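Actor Stamatia Galanis has joined the cast of Gradine, the family drama now filming in Drirkstead, the show's production company Kultine confirmed in September. She will play the older sister of the lead, a part that was left open when the first season ended.

Galanis is best known to viewers for the courtroom series Yagi, where she stayed for 3 seasons. She had spent the past year on stage and said she was ready to get back to television.

"I read 2 scripts on the train and called my agent before I got home," she said.

80 comments
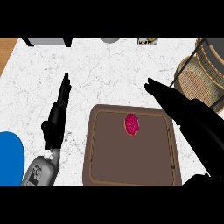

A brown tray on a white marble countertop.

Thanasis Athanasiadis returns as the lead. He also directs for the first time, taking on the season's second episode. Athanasiadis said he had asked for an early slot so he could go back to acting for the rest of the shoot — "I didn't want to be wearing both hats by the end."

The new season picks up the morning after the wedding. Most of the main cast is back, and the writers have moved part of the story out of the family home and into the town. Kultine said interior filming is almost finished, with the outdoor scenes still to come.

1611 shares

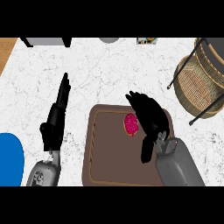

Will Galanis appear in every episode of the new season?

She is in all but the opening episode. Her character is mentioned there but arrives in the one directed by Athanasiadis.

Kultine has not set a premiere date. The first season will stay available to stream until the new one begins, and a trailer is expected once filming wraps.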